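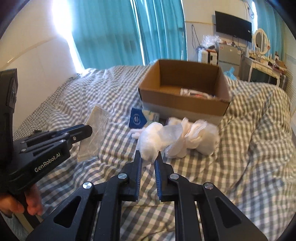 According to Jallovar, the coach at Renonberg told his boys they could pray before the match or stay on the bus, and that got him asking whether a coach should be leading prayer at all.

He writes: My son is 11 and plays for Tonda under-12s. The new coach wants a team prayer before every game. We go to church, but two families don't. Is it fair to make it part of warm-up?

Lehtinen
Ask him to hold it 20 minutes before kickoff, away from the bench, and let the kids choose. Ours did that and five or six went each time. The others stretched. If playing time seems to depend on it, talk to the league.

keeper902
just let them pray, never hurt anyone

tondaparent
It can hurt if a kid feels left out -- mine did. Talk to the coach on Wednesday after practice. He may not know those families object.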